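## 4. Work Surface: Inspection and Refinishing 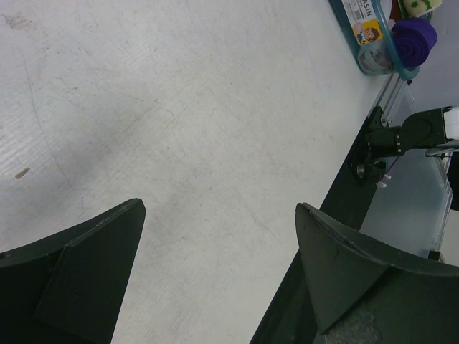

*Fig. 4-1. White tabletop with scratches, swirl marks and a long curved scuff.*

This section covers the white top supplied with the Durkik bench. For tops ordered in other finishes, see the sheet packed with the hardware bag. Leg leveling and frame torque are covered in Section 3 and must be finished first.

### 4.1 Before you start

You will need:

- Durkik surface cleaner, or warm water with a little dish soap
- two lint-free cloths
- a white non-abrasive pad
- Stindarico polishing paste, part 2714
- nitrile gloves

**CAUTION:** Do not use acetone, lacquer thinner or powdered cleansers. They dull the finish permanently, and the damage is not covered by the warranty.

**CAUTION:** Unplug any power strip attached to the bench before wiping near the rear edge.

### 4.2 Sorting marks from damage

1. Clear the area to be treated and wipe it with a dry cloth.
2. Set a lamp low at one side of the bench so that the light crosses the surface at a shallow angle.
3. Draw a fingernail across each mark. A mark that does not catch the nail is a surface mark. Go to 4.3.
4. If the nail catches, the finish is cut. Do not polish. Go to 4.5.

Gray marks are often residue left by metal or rubber parts dragged over the top. These usually lift with cleaner alone.

### 4.3 Cleaning

1. Dampen a cloth. Do not pour liquid on the top.
2. Wipe in straight, overlapping passes from the rear edge to the front.
3. Leave stubborn residue under the damp cloth for 3 minutes, then wipe again.
4. Dry with the second cloth.

If marks remain, continue with 4.4.

### 4.4 Polishing

1. Put on gloves.
2. Apply a small amount of paste to the pad -- not to the top.
3. Work in straight strokes with light pressure. Circular strokes leave swirls.
4. Let the paste haze, then buff with a clean cloth.
5. Check under the low lamp and repeat once if needed.

Do not polish the same spot more than twice in one session. Wait until the next day before a third pass.

**NOTE:** Polishing reduces the visibility of fine scratches. It does not restore the original gloss, and a treated patch may look slightly different from the rest of the top.

### 4.5 Cut finish

Small cuts can be sealed with the Zacharias fill stick. Warm the stick in the hand, press it into the cut, and level it with the plastic card supplied. Keep the area below 120 °F while the filler sets.

Cuts that expose the core should be reported to the dealer. Swelling at the edge of a cut means moisture has reached the core, and the top should be replaced.

### 4.6 Maintenance interval

Repeat 4.2 and 4.3 after every 200 hours of use. Record the work in the log at the back of this manual.

Revision notes for this section: caution on thinners added in June, R. Carré. Part number for paste corrected, K. Palaniappan.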